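The drawer of dead chargers

Everyone has one. Second drawer down, usually. Phone leads for phones long gone, a plug for a printer nobody liked, something with a bent pin.

August 31, 2022, and I'm moving flat in a fortnight, so the drawer has to be dealt with. I'd put it off since April. Tipped it all out, made tea, put half of it back. Then rang some people who are better at this than me.

Zuzana Malý runs Fikaten, a swap shop and mending café on the ground floor of an old dairy. Her rule is brutal. If you can't say what it charges, it goes in the box by the door. No "might be useful". She took in 1,000 leads and plugs last year and found new homes for 700. The rest went for scrap, copper mostly.

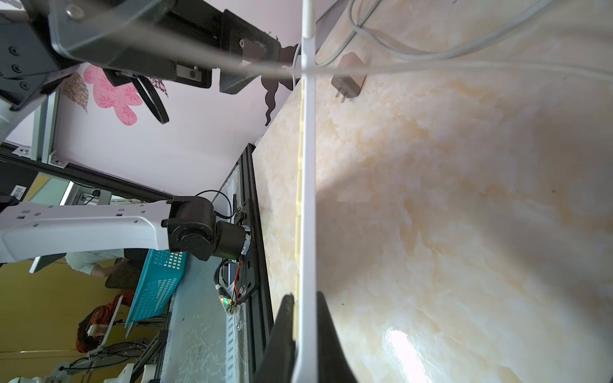

Lai-ching Tai thinks the rule is too harsh. Threw out a lead on a Monday-morning sort of whim once, needed it a week later, paid silly money for another. Keep one of each kind, she says, and label the lot with masking tape. Both ends. The tape goes grubby but you can still read it.

I tried her way first. Got through 12 leads before the pen ran out. Four were the same lead.

Wanpen Yensuk, who sorts small electricals at the Kaewsai depot, wishes people would stop knotting them. Loose coil, a twist tie, done. A tight knot near the plug is where the wire goes, and then its no good to anyone. She'd also like you to check the small print on the plug before you pair it with something new. The volts have to match. The amps can be higher than you need, never lower. Write it on the tape while your at it.

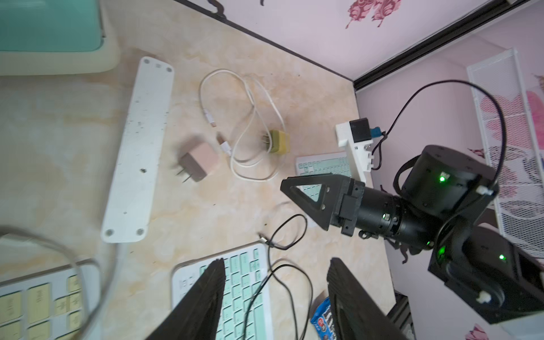 Where to take the rest

Not the kitchen bin. Most council tips have a cage for small electricals, and plenty of bigger shops take them too. Ring first, hours change.

Fikaten takes plugs and leads on any open day, no need to book. Burero, the office clearance people, will collect but only by the crate, so club together with the neighbours. Anything cracked or scorched, keep it separate and tell whoever's on the desk.

My drawer now holds tea towels. And one lead, I've no idea what for.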